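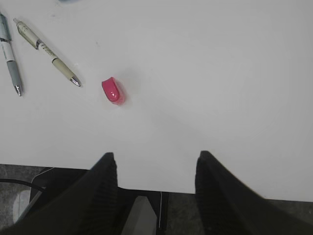 How do I check whether a crowd figure in a news report is real?

Thursday, March 31, 2022
Posted by purkell_bypass

The local news site ran a piece saying "over 1000 people" blocked the Dreldale road in protest at the Plinirska quarry plan. I was there for most of the morning and I don't believe it. My own tally at the bridge was 838, and I was being generous with pushchairs. The report names no source for its number. The same article says a petition has 3616 names on it, also with no link.

I'm against the quarry myself, so I'm not trying to do the protest down. I just think a made-up figure will be thrown back at us at the planning meeting. Is there a proper way to check, and will the site correct it if I'm right? I have the video that's been going round, which lasts six minutes and shows the front of the march passing the Dalgleish garage, but not the end of it.
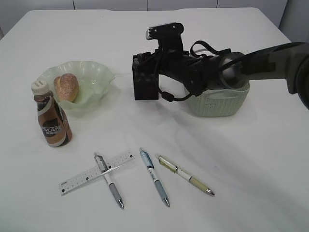 tolled_twice

Start by asking the reporter where the figure came from. Email, keep it short, quote the sentence. In my experience it will be one of three places: the organisers, the police, or another news report that got it from the organisers. If it's the organisers, the article should say so, and that is the correction to ask for. "Organisers said over 1000" is a fair sentence. "Over 1000 people blocked the road" is a claim the site is making for itself.

I wouldn't lean too hard on your own number either. Where were you standing, and could people have joined after the bridge? One person with a notebook is still one person. You'd want somebody else's count from another spot before telling an editor they're wrong.

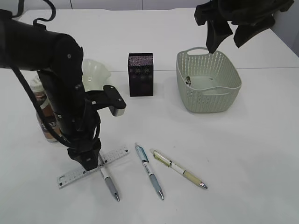

The video may help less than you think. A clip that leaves out the end of a march gives you a lowest possible figure and nothing more. Find out who filmed it and ask for the full thing. Versions that get passed around have often been trimmed, and the caption gets added by someone who wasn't there.

For the petition, see whether it's hosted anywhere public. If it's on paper, only the people holding it know the total. Names also aren't the same as local names. I signed one in August for a town I've never set foot in.

As for a correction, look for the complaints page at the bottom of the site and use the form, so there's a record.

dreldale_lurker

They all make it up, both sides. Halve what the protesters say and double what the police say.
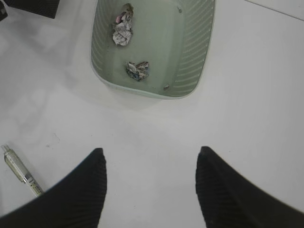 Though to be fair I was stuck in the traffic behind it and it felt like more than 838. Did you count the ones who came down from the Plinirska end? They were late.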